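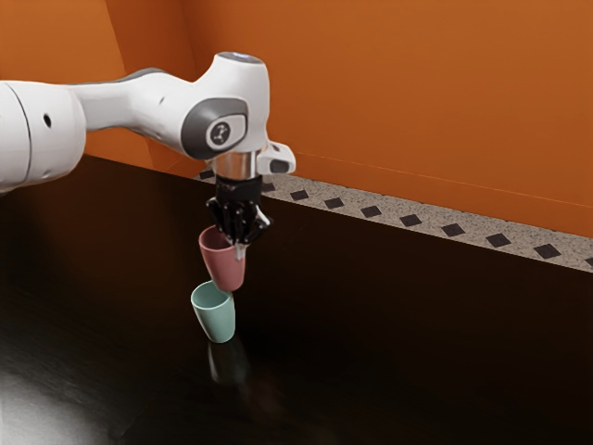

Cup stacking in sim, pink over green, gripper still closed.

jaltar_dh
Thu 2 July
Hello all. I collect demonstrations for the stacking task. I have now 873 episodes, and I removed 62 where the upper cup touched the rim and fell. My colleague says I should keep them. What do you think?

fostinier
Keep them, but with a failure label. If the policy sees only clean insertions, it does not learn what to do when the cup is tilted like yours.

duvel2
I disagree. For plain behavior cloning a fall is a bad example, labeled or not. Keep the episodes where the operator corrected the cup and finished.

fostinier
He did not write that he uses plain cloning.

jaltar_dh
Sorry, I forgot this. It is plain cloning, two operators. Some of the 62 have a correction before the fall.

duvel2
Then cut before the fall and look at them again. Do you change the wall color between episodes?

jaltar_dh
Not yet. Only the cup positions. I will try the colors next week.

Danylo Hladun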